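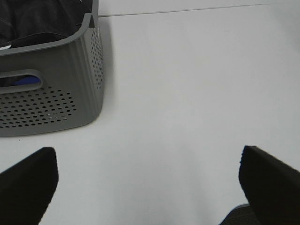 Attachment 1. Gray basket with dark fabric, on white tabletop.

Tredbridge Residential Services
Resident Support Desk – Laundry and Shared Facilities
Subject: Laundry card charged, washer does not start
Location: Enumstead House, lower level laundry room
Opened by: Resident, second floor
Assigned to: Shuk-fan Tsao, Facilities Systems
Priority: Normal
Status: Closed

Initial report, September 21, 2023
The resident states that washer 7 accepted the laundry card, deducted the cost of a full cycle, and then returned to the price display without locking the door. The resident tried the card a second time with the same result. A third attempt was made on the washer next to it, which ran normally. The resident requests a refund of two cycles and asks whether the machine should be used by others in the meantime.

Desk reply, 9:40 a.m.
Thank you for your report. Both charges appear in the card history and will be reviewed. Please do not use washer 7 until this ticket has been updated. A notice has been requested for the machine. Please also confirm whether the door was fully closed at the time of payment and whether any code was shown on the display.

Resident reply, 10:16 a.m.
The door was closed. I pushed it until it clicked. The display showed the price, then a row of lines, then the price again. I did not see a code. I had a dark load with me and selected Cold, Normal, both times.

Technician notes, first visit
Washer 7 inspected with the power on. Door latch clean, closes without force. Service card accepted and the cycle started on the first attempt. Repeated with a resident test card: amount deducted, row of lines shown, no start. Repeated once more with the same result. The fault is therefore limited to paid cycles and does not involve the latch or the water supply.

The card reader is a Skirnano unit, installed in May when the coin boxes were removed. The reader reports each sale to the building controller and then sends a start signal to the washer. The controller log lists both of the resident's payments as complete. The washer's own log shows no start signal for either one.

Steps taken:
Reader restarted. No change.
Reader cable unplugged at both ends, inspected, and reseated. No change.
Reader swapped with the one from washer 6. The fault stayed with washer 7, and washer 6 ran normally with the other reader.
Readers returned to their original machines.
Pulse setting on washer 7 compared with the rest of the row. Washer 7 was set to wait 16 seconds for payment approval. All others are set to 40.

Analysis
The payment network has been slower to respond since the controller update. On washer 7 the wait period ends before approval arrives, and the machine goes back to the price display. The charge is still completed on the network side. The service card is approved by the reader itself and is not affected, which explains the result of the first test.

It is not clear why this machine has a different value. The Hlongwane service sheet for the washer's last board replacement does not list the payment settings, and the factory value on a new board may have been left in place. Hlongwane has been asked to confirm.

Correction
Wait period on washer 7 changed to match the other machines. Three paid cycles started with the test card, each on the first attempt. Notice removed from the machine.

The dryers use the same readers but a separate setting. All were checked during the visit and no changes were needed.

Refund
Two cycles have been credited to the resident's card. The credit will appear the next time the card is placed on the value station by the entrance. Card history for washer 7 was searched for other payments without a start, and some 40 were found. Credits for these will be issued in one batch, and the affected cardholders will receive a message through the resident portal. They do not need to open a ticket.

Resident reply
The credit is on my card, thank you. Please note that the value station screen is very dim and I had to shade it with my hand to read the balance.

Desk reply
Your comment on the value station has been recorded as a separate request and linked to this ticket.

Follow-up items
Hlongwane to add payment settings to the board replacement sheet – open.
Batch credits – approved, waiting for release.
Value station screen – assigned to Facilities Systems.

Ticket closed by S. Tsao with the resident's agreement. Replies sent to this ticket within seven days will reopen it.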